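**Dry mouth, and what to do about it**

*Woranholm Dental newsletter, 2024-03-09*

A healthy mouth makes spit all day long without asking for credit. You notice it only when it quits, usually halfway through a cracker.

We hear about dry mouth at the Woranholm front desk more than you might guess, and mostly by accident. People come in about a sore spot, or a filling that has gone bad at the gum line, and mention on the way out that they sleep with a glass by the bed and drain it twice a night. Please mention it on the way in.

Saliva rinses food off the teeth and neutralizes acid. With less of it around, decay can show up in odd places, such as along the roots and under the edges of old crowns. Plenty of everyday medicines dry the mouth, including a number of allergy pills and some prescribed for blood pressure or low mood. Don't stop taking any of them on our account. Bring the list, all of it, even the embarrassing supplements. 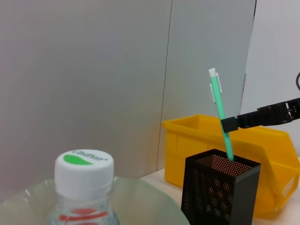
Siyabonga Fourie wrote to us in January to say that sipping water all day had done very little, that the mints had done less, and that the only thing that got him through a long meeting was sugar-free gum, which his manager regards as a form of protest. We're on the side of the gum. Chewing gets the glands going, and a gum with xylitol won't feed the bacteria while you're at it. The mints, if they were the ordinary sugary kind, were a small buffet for them.

Water is still worth having. Small sips beat heroic gulps, and plain beats anything with lemon in it, however virtuous the lemon makes you feel. Alcohol mouthwash tends to make matters worse, so look for a rinse without it. If you wake up parched, try a humidifier in the bedroom and ask whoever shares it whether you snore. They will have an answer ready.

If it has gone on for more than 2 weeks, call us and we'll take a look. We may suggest a stronger fluoride toothpaste or a saliva substitute, and we may send you back to your doctor with a note.

Parking at the Jonda Street entrance is closed again while they finish the paving. Use the Hartono side and come up by the elevator.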